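작업 노트 5월 / 펜 파지 상태에서의 작업 규칙 정리
셀 이름 Wivell, 대상 공정은 필기 및 마킹 시험
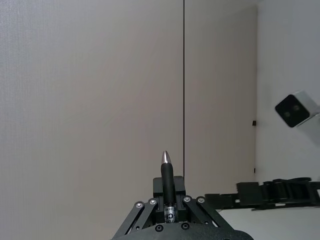 Ghislain Friesen은 초안을 읽고, 펜도 공구로 취급해야 하며 공구를 문 채로 티칭에 들어가는 절차가 규칙에 한 줄도 없다는 점을 먼저 지적했다. 끝이 뾰족한 물건은 재질과 무게에 상관없이 같은 조항을 적용해야 한다는 의견이었다. 타당하다고 보고 2항을 새로 썼다. 기존 2항 이하는 번호를 하나씩 밀었다.

1. 적용 범위
손목 카메라를 장착한 상태에서 그리퍼로 필기구, 스크라이버, 프로브 등 가늘고 긴 물체를 잡는 작업 전부. 판재와 상자류는 Cormier 문서를 따른다. 두 문서가 충돌하면 속도가 낮은 쪽을 적용한다.

2. 뾰족한 물체를 문 상태의 취급
2.1 물체를 문 상태에서는 사람이 작업 영역에 손을 넣지 않는다. 넣어야 하면 먼저 내려놓는다. 내려놓을 수 없는 자세이면 정지 버튼을 누르고 들어간다. 일시정지는 정지로 치지 않는다.
2.2 티칭 모드 상한은 초당 300 mm. 이 값은 컨트롤러에 걸어 두고 스크립트에서 덮어쓰지 못하게 한다. 지금은 스크립트 쪽에서 400까지 올라간다. 수정 대상.
2.3 펜촉이 작업자 쪽을 향하는 자세는 대기 자세로 등록하지 않는다. 위를 향하는 자세는 점검과 촬영에만 쓰고, 끝나면 등록된 홈 자세로 되돌린다.
2.4 뚜껑이 있는 펜은 뚜껑을 씌운 채로 이송하고, 벗기는 동작은 별도 단계로 둔다. 촉이 노출된 펜은 이송 구간을 테이블 안쪽으로 제한한다.

3. 파지 위치
3.1 손잡이 구간을 잡는다. 라벨 띠는 가능하면 피한다. 이번 펜은 라벨 띠가 턱 바로 근처까지 내려와 있고 글자는 C와 T 정도만 읽힌다. 이런 경우 파지 자체는 허용하되 라벨을 물체 식별에 쓰지 않는다. 식별은 잡기 전에 끝낸다.
3.2 펜은 손가락 블록의 홈에 앉힌다. 홈 밖에서 면으로만 잡은 경우는 유효 파지로 기록하지 않는다.
3.3 기울기는 손목 카메라 영상에서 확인한다. 사진의 펜은 거의 수직이고 오른쪽으로 아주 조금 기울어 있다. 이 정도를 허용할지는 숫자로 정해야 하는데 아직 기준이 없다. 마킹 시험 쪽에서 선 위치 오차를 받아서 역산할 예정. 그전까지는 기울기 값을 기록만 하고 합격 판정에 넣지 않는다.

4. 링크 체결부 점검
4.1 교대 시작 시 그리퍼를 비우고 전원을 내린 상태에서 링크 상단 피벗의 육각 홈 나사를 확인한다. 좌우 바깥쪽과 안쪽을 모두 본다. 육안 확인 후 손으로 링크를 흔들어 유격을 본다.
4.2 유격이 느껴지면 그 자리에서 조이지 않는다. 사용 중지 표찰을 걸고 기록한 뒤 토크 드라이버로 작업한다. 손 렌치로 임의로 조인 사례가 이전 기록에 두 번 있고, 두 번 다 손가락 개폐가 뻑뻑해져서 다시 풀었다.
4.3 본체 상면의 검은 접시머리 나사는 일상 점검에서 건드리지 않는다. 그리퍼를 탈거할 때만 작업한다.
4.4 나사 고정제는 점도가 낮은 것만. 피벗 안쪽으로 흘러들어간 경우 분해 세척하고 기록을 남긴다.

5. 카메라
5.1 손목 카메라와 외부 카메라 둘 다 켜진 상태에서만 기록을 시작한다. 한쪽이 꺼져 있으면 그 회차는 폐기한다. 나중에 맞춰 쓰려고 보관하지 않는다.
5.2 외부 카메라의 렌즈가 있는 전면은 손으로 만지지 않는다. 닦을 때는 극세사 천, 용제 없음.
5.3 브래킷 각도를 바꾸면 외부 파라미터를 다시 잡는다. 조금 건드린 경우도 포함. 건드렸는지 확실하지 않으면 건드린 것으로 본다.
5.4 금속 펜촉에는 밝은 반사가 생긴다. 촉 끝 검출을 밝기 임계값 하나로 처리하지 말 것. Brutum 코드의 현재 구현이 그렇게 되어 있어 은색 나사 머리까지 후보로 올라온다. 관심 영역을 촉 주변으로 잘라서 넣는 것으로 임시 조치하고, 이슈 407번에 올려 두었다.

6. 케이블 체인
6.1 팔을 낮춘 자세에서 체인이 테이블 상판에 쓸리지 않는지 새 경로마다 저속으로 한 번 확인한다.
6.2 체인이 굽는 구간에 케이블 타이를 추가하지 않는다. 추가 배선이 필요하면 체인 안으로 넣는다. 자리가 없으면 배선을 줄인다.

7. 기록 양식
회차 번호, 물체 종류, 파지 구간, 기울기, 속도 상한, 카메라 상태, 작업자 이니셜. 비고란은 자유 기재지만 "정상"이라고만 쓰지 않는다. 이상이 없으면 비워 둔다. Berkitix 양식을 그대로 가져왔는데 기울기 칸이 없어서 추가했다. 기존 파일과 열 순서가 달라지므로 변환할 때 주의.

남은 일
- 2.2 속도 상한 컨트롤러 쪽으로 이전. 이전 후 스크립트에 400을 넣어 300에서 잘리는지 확인
- 3.3 기울기 허용치
- 4.1 토크 값 제조사 문서에서 찾아 옮겨 적기. 지금 벽에 붙은 표는 이전 그리퍼 기준이라 쓰면 안 됨. 떼어낼 것
- 2.1 일시정지 관련 문구는 Friesen 확인 후 확정. 현재 문구로는 보호정지 상태가 어느 쪽인지 애매함

16:40 추가. 2.4에서 뚜껑 벗기는 단계의 힘 제한값이 빠져 있음. 측정 전이므로 빈칸으로 두고, 측정이 끝날 때까지 뚜껑은 사람이 로봇 정지 상태에서 벗긴다. 벗긴 뚜껑은 테이블 위에 두지 않는다.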